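Carent Cup final: Skurnico v Cellport (match thread, now the post-mortem)
Basketball > Regional and amateur > Talk
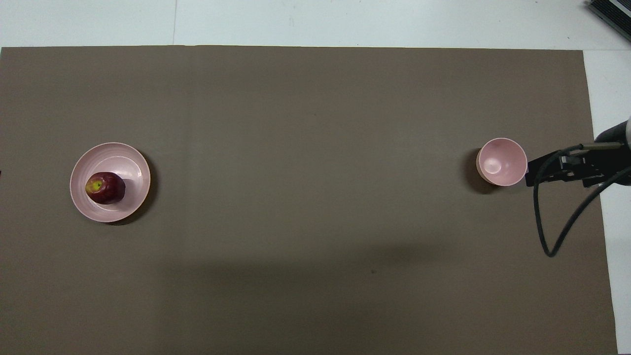
Posts in this thread

fastbreak_finch
Fri 25 May, 22:41
Well, I'm home and I can't sit down. What a final! Skurnico by two, and I'd have told you at half-time that we were dead and buried. Cellport were getting whatever they liked out of the high pick and roll and our bigs were a step late every single time. Then Valtonen comes out for the third quarter and starts fronting the post, which he hasn't done all season, and suddenly they're throwing lobs over the top into a crowd.

I know he's not the quickest any more and I know the free throws are painful, but give me Veikko Valtonen in a close game over anybody in this league. That tip-out with the shot clock running down! He had no business getting a hand to it.

Anyway, thoughts please, I want to read all of them.

baseline_bev
22:58
Still hoarse. I was behind the Cellport bench and you could hear their coach begging them to stop switching everything. They'd got our guard stuck on the wing with nowhere to go all first half, then they switched their centre on to him and he just drove past, three trips running (or near enough, I was mostly shouting).

Lovely crowd too. More noise than the semi.

zone_press_ken
23:10
Good win, but I don't think it was the comeback people are making it out to be. Cellport went cold. Go back and look at the shots they were missing in the third, half of them were open corner threes that they'd hit before the break. Valtonen fronting the post had very little to do with it, they weren't even looking inside by then.

fastbreak_finch
23:14
Ken!! They weren't looking inside because he'd taken it away! That's why they ended up in the corners. Their big had 13 in the first half and 2 in the second. You can't put that down to cold shooting, he wasn't getting the ball.

zone_press_ken
23:22
He sat for most of the fourth with foul trouble, so the 2 doesn't tell you much. And a team that wants corner threes and gets corner threes has got what it wanted. On another night we lose by 15 and you're all asking why we left shooters alone.

I'm pleased we won. I only think we'll get found out if we play that way against Nedelcu next season.

halfcourt_harriet
23:37
Bit of both for me. The fourth foul on their big was a reach on Valtonen forty feet from the basket, which was daft of him, and it was daft of them to leave him in at that point anyway. But Ken's right that the corner was wide open. I kept grabbing my daughter's arm.

Who I'd really like to talk about is Kauko Eskola. Back in February half this board wanted him dropped (I've been too polite to go and look up the names). He didn't score much tonight but watch him without the ball. He screens, he rolls, he turns and screens again, and the man guarding him is knackered by the end. The winning basket comes off his screen and I bet he doesn't get a mention in the write-up.

old_backboard
23:49
Guilty. I was one of the February lot and I take it all back. I thought he was slow to rotate and he was, then. He looks fitter and he's talking more on defence, you could hear him calling out the cutters from where I was by the doors.

I would still rather he shot the open 15 footer though. He turned down a beauty before half-time and we ended up with a heave.

baseline_bev
23:55
Oh that one, yes! My whole row yelled SHOOT at the same time.

lefty_layup
00:06
Cellport fan here, coming in peace. Well played, you lot deserved it in the end. I'm with zone_press_ken on the threes, our lads had the looks and they wouldn't drop, and I'd take those same shots again tomorrow. What I can't forgive is the last possession. We had a timeout left! We let them bring it up with no plan at all and threw up something off one leg.

Also, the travel call with a minute to go. Was it? From our end it looked like a perfectly good jump stop.

halfcourt_harriet
00:12
Welcome lefty, and commiserations, you were great for three quarters. I thought it was a travel but I'm hardly neutral. He landed one foot then the other and then hopped.

old_backboard
00:15
Clean jump stop for me and I'm Skurnico through and through. We got away with one there.

fastbreak_finch
00:19
Backboard, whose side are you on! It was a travel. I've watched a clip on my phone four times now and the back foot drags.

zone_press_ken
00:24
Clip's too blurry to say. I'd have let it go. And keeping a timeout in your pocket with the final on the line is a strange choice, lefty, I was surprised as well. At 60 all I was sure they'd stop it and set something up.

lefty_layup
00:31
Our coach likes to let them play through it. Worked in the semi, to be fair to him. See you all next season, and please look after Valtonen's knees, it's more fun when he's out there.

fastbreak_finch
00:38
What a nice post. Right, I'm going to try and sleep. Does anyone know if the full game is going up, or only the highlights? I want to see the third quarter again from the other end.

baseline_bev
00:44
Full game, I was told at the desk, but they didn't say when. I'll post the link in here if I spot it first.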